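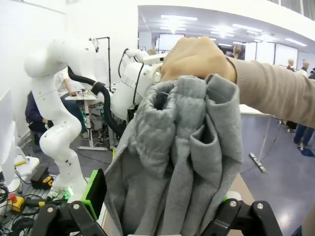

Ruan Naidoo wrote:
No you do not have to go to the rehearsal unless its in your agreement. Read what you signed. I charge extra for it and most couples drop it once they see the line.

mandagi_m wrote:
thanks, that's sort of where I was leaning. To recap for anyone coming in now — ceremony is at the Grernatley, small ballroom, 4 attendants a side, couple paid me 400 flat. Nothing in the email says rehearsal. Now the bride's mom wants me there the night before, plus dinner. 2 hour drive each way for me.

Nandi Matlala wrote:
Disagree with Ruan. 400 flat and nothing in writing means they assumed. Most people getting married have never hired an officiant, they think it comes with. Go this once, eat the dinner, fix your agreement after.

Ruan Naidoo wrote:
So she drives four hours for free because someone's mom assumed? Come on. The DJ isn't going. The florist isn't going.

Nandi Matlala wrote:
The DJ doesn't stand in the middle of it. I did one in January without a rehearsal, processional came in from the wrong door and the ring bearer ended up behind me. Couple laughed, the parents did not.

skastura wrote:
Can you split it? I send a one page order of ceremony to whoever is running the room and they walk everybody through. Entrance, who stands where, rings, exit. The vows don't need practicing anyway. Then I show up an hour early day of and run the entrance once with just the attendants.

mandagi_m wrote:
that could work, the venue has a coordinator. Not sure mom will go for it tho

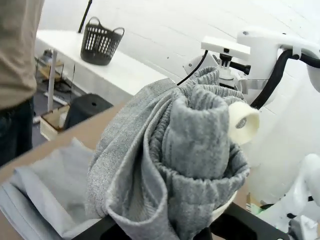
gray towel, bunched up

jutirix wrote:
Coordinators are hit and miss. Ask if she'll be the one there on the day, sometimes its a totally differnt person and your page is in somebody's inbox.

Also who has the license? Way bigger deal than who walks in when. I make them show it to me before the day, not morning of. Had a couple leave it at the hotel once.

Ruan Naidoo wrote:
Seconding the license thing. And skastura's page idea is fine, I'd still quote a price for coming in person so they can pick. Mileage plus an hour. Put a number on it and mom gets less interested.

Nandi Matlala wrote:
Or mom pays it and you're glad you asked. Talk to the couple though, not her. They hired you.

mandagi_m wrote:
ok. emailing the couple tonight — page for the coordinator included, in person is extra. Will ask about the license too, hadn't even thought of it. does anybody have a one pager they'd share?

skastura wrote:
Check your messages, sent mine. Take out the sand part if they aren't doing sand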